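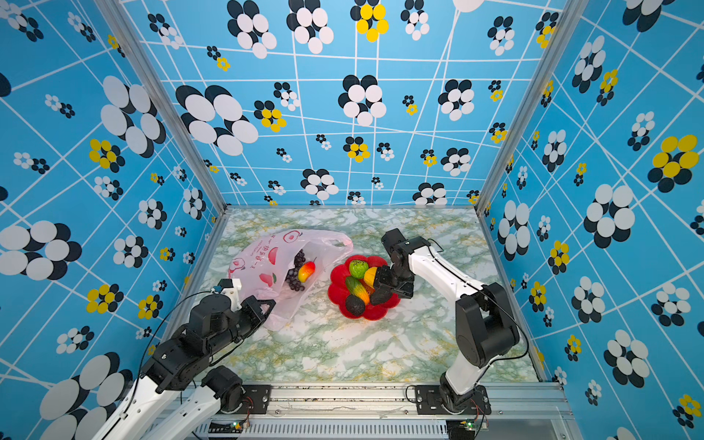

Written by Otska
Prop buyer and stockroom keeper at Flostell

Thursday, April 25, 2024

Artificial fruit gets less attention than any other category on our shelves, and it wears out faster than most of them. I rewrote the storage notes for it this month. The old notes dated from October and covered glassware and linens in detail, then gave fruit one line: "keep in box."

The fruit list now stands at 811 pieces. Most came in with the Aquino kitchen displays. The rest were bought singly to replace damaged ones, so the sizes don't always agree. A replacement pear can be a third larger than the pear it replaces, and on a small plate that shows.

Sets for a single plate are kept together. A set is the plate, the fruit that goes on it and the bag it travels in. The red scalloped plate is a typical case. Its petal edge gives a shallow rim, enough to stop a round piece from rolling but not enough to hold a tall pile. Apples go to the back. Long pieces, such as a cucumber, lie across the middle and act as a bar for whatever sits in front. Avocados have a rough skin that grips better than anything glossy, so they can go near the edge.

Grapes are the awkward item. A bunch has no flat side and it takes up as much room as three single fruits. It also catches. Check the string before the bunch goes on or off the plate, and lift the bunch from underneath. Pulling by the string will loosen the top grapes first, and a glued grape never seats quite the same way again.

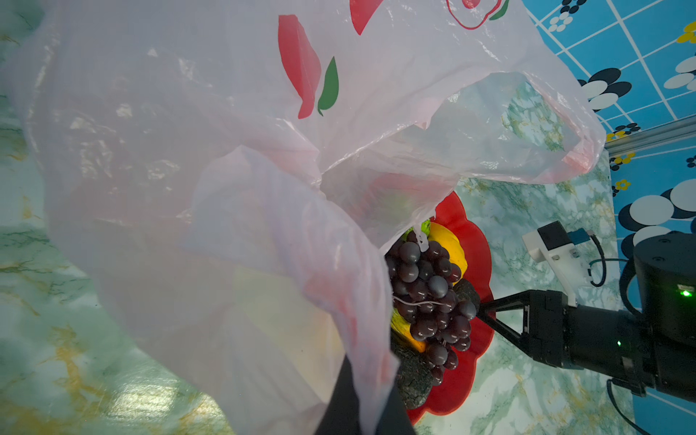 Dark grapes also hide dust until they are under a strong light, so they get wiped even when they look clean. A barely damp cloth is enough. Detergent leaves a film in the gaps between the grapes and takes longer to remove than the dust did.

For bags I have gone over to thin printed carriers with handles. The translucent pink ones with fruit on them are good. The contents can be made out without untying anything, and the color separates them from the plain bags used for linens. The drawback is the film. It creases, clings to itself and has to be opened fully before anything is put in. If the mouth is half closed, the first piece drags the rim down with it and the second lands outside.

Packing order is grapes first, then the light single pieces on top. Mangoes and peppers with a molded stem go in last, stem up. The plate travels separately, wrapped in a cloth, and never under the fruit.

Shelf boxes are 60 cm long and 40 cm deep. The old Flevia boxes were deeper and the bottom layer came out flattened, especially foam-core pieces stored through a summer. One layer of bags per box is the rule now. It uses more shelf, and I have given up the lower half of the linen bay to make room.

So far 539 pieces have been checked, wiped and bagged by set. The remainder is mostly citrus, plus a crate of loose leaves and stems that I still have no good system for.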